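The Tower Comes Apart: Gallery

Home / Projects / Old Iron / Gallery

So the server tower finally got its big day on the bench! If you've been following along you know I've been promising this since September, and if you haven't, welcome, grab a coffee, it's mostly pictures of metal and me talking too much. Ilham Lau let me have it when the office at Clindon cleared out their back closet, and it sat under my desk for months working as a very expensive footrest.

The plan was simple enough. Get the drives out, get the cards out, clean everything, see what's worth keeping, and put it back together as a home file server (the name is already picked, it's going to be Tolo, after my sister's old dog). I gave myself one long evening and used up three. Farah Menon came by for the first one and brought the good screwdrivers, which saved me from the set I bought at a gas station.

I'm one of those people who has to lay the parts out as I go. My first computer was a 1981 hand-me-down that I took apart at the kitchen table, and I lost so many screws in that carpet that I still think about it. These days everything gets a spot. Small things go in something with sides, bigger things sit next to them, and I try very hard not to stack. Leandro Urrutia from the Tevier repair club likes to label his with masking tape and a marker, and I admire that, but I never keep it up past the first five pieces.

Drives and cards first, then. They're the easy wins, and with them out of the way you get some elbow room around the board. 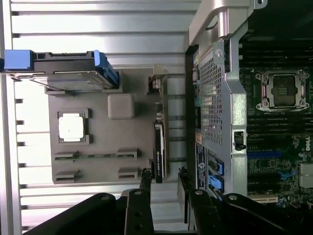

Drive caddy with the blue latch, an expansion card and the little stuff in the gray tray, right beside the open tower.

I love those blue levers on the drive latches. They're see-through, and they make the whole machine look a bit like a toy from a cereal box. The caddy has the same color going on, a bright blue tab at one end and a blue latch at the other, so you always know where your fingers are supposed to go. More things should be built like that! My dishwasher, for one.

The gray tray has turned into my favorite thing in the whole project, and it isn't even part of the project. It has molded recesses, and there are two pairs of slots, and a thin circuit strip drops into one of them nicely. The square chip has its own raised frame to sit in. I've tried egg cartons, muffin tins and the lid of a shoebox, and this beats all of them. Kacper Zawadzka has asked twice if he can have it. No, Kacper.

A few notes for anybody opening up something similar:

Take the side off and look for a while before you touch a screw. I didn't, and I spent 30 minutes on one that had nothing to do with anything.

The mesh grille collects fluff like you wouldn't believe. A soft paintbrush did a better job than canned air, and it doesn't blow the mess into your face.

Go easy on the printed labels inside. I like keeping them readable, so I wipe around them with a barely damp cloth and leave the text alone.

Ground yourself. Yes, every time. Yes, even if you only got up to answer the door.

Next batch of pictures will be the board and the fans, once I've ordered new thermal paste (the tube I had was older than my car and had the texture of chewing gum). Ffion Morgan is lending me her bench lamp for that part, so I should be able to see down into the corners for once. After that comes the reassembly, which I'm looking forward to a lot and also kind of dreading.

Questions about the tower, the tray or the gas station screwdrivers can go in the guestbook. I do read them all, just slowly.

Previous gallery: The Workneh Radio, Before and After
Next gallery: coming soon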